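# The slow return of the village bakehouse

In Rinport the oven is lit on Friday evening and the bread goes in on Saturday morning. Between these two moments there is a long night in which the stones take the heat, and someone must stay awake to feed the fire. I did this duty once, last March, and I smelled of smoke for four days.

The bakehouse stands behind the church, on the lane to Uditz. It was first written down in 1595, in a list of buildings which paid a tax to the mill. For most of its life every family had a baking hour, and the hour was inherited together with the house. Then came the electric cookers, and after them the shop with sliced bread. When I moved to the village the oven was full of garden tools.

It was brought back by a small group from both villages, with money from the Fandisitz fund and two weekends of heavy cleaning. The roof had to be opened. The mortar inside the dome was soft like cheese and had to be scraped out by hand. A mason who knew such ovens could not be found in our valley, so the work was done with the help of an old handbook by a builder's firm called Vídalín, which gives all measures in feet and has no drawings at all.

Today there are two bakings in a month. People bring their dough in baskets and bowls, covered with a cloth, and each loaf gets a mark so that it goes home with the right person. Some cut a letter in the crust. One family presses a key into the dough, the same key each time, and its loaves can be recognised from the door.

The first heat is too strong for bread, so flat cakes with onion go in before. After the loaves come the plum cakes, and when the oven is almost tired, trays of apple slices are left to dry until Sunday. In this order nothing of the wood is wasted. It needs nearly a full cart of beech for one baking, and this is now the most discussed question in Rinport, more than the parking.

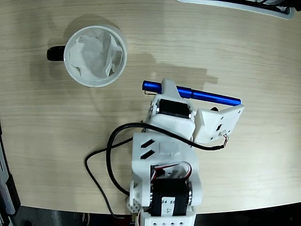
The wood comes from the common forest above Uditz, where each household has a right to fallen branches. Whether a bakehouse is a household was not clear to the forest office, and the answer took them most of a winter. For the present the oven may take what two households may take. It is enough if the weather is dry and if we don't bake for the summer fair.

The next baking is on Sat 25 January. Dough should be at the door by seven in the morning, already shaped, and rye loaves go to the back of the oven.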